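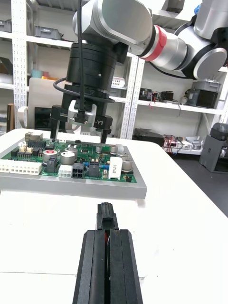
Start with the number from the abstract, get it out of the way: 200 demonstrations, and the claim is that the policy then handles boards it has never seen. I don't buy it yet and I'm one of the people on the paper. Ask the room to look at the board before the chart goes up. Capacitors of different sizes all over it, a big white resistor near the right front, and small connectors sitting close to taller parts. If your fingers come down slightly wrong, the thing you hit first may not be the thing you meant to grab. Average success hides that completely.

**Then the method, fast.** Two stages. The first picks an approach direction, the second corrects it from the wrist view. Kendra Fraser's idea, and I still think it's the good part. Don't spend more than a minute on the loss. Last time in Mavutville I lost people there.

**What we measured.** 624 trials. Say slowly that a trial counted as a success when the fingers closed on the right connector. Closed. Pulling it out was scored separately and that table is in the appendix, where I think it does not belong. Jannik Weidemann disagrees with me on this – fine to mention, he'll be in the room.

**The board was fixed to a plate.** Look at the picture again: flat gray metal, board on top of it. Every result in the paper assumes that. A loose board shifts when you push on it, and we have no data on loose boards. "Generalizes to new boards" should read "generalizes to new boards that somebody already fixed down." I asked for that sentence in the paper and got half of it.

**The baseline.** Briter's scripted routine, tuned by Theda Steinbach in an afternoon. Our policy got weeks of tuning. Is the gap the method or the hours? I can't tell from what we have. If Meinecke people ask, say so.

**Simulation slide.** 1,000 simulated boards, parts placed at random. Real boards aren't laid out at random, so skip this slide if time is short. (Keep it if Kerstin Brandes is chairing, she will ask.)

**What would change my mind**
- same tuning budget for both methods
- extraction as the headline number
- results split by how close the nearest tall part is
- one board design held back until the very end – we peeked at ours in May

Leave the last slide up for questions. Don't read it out.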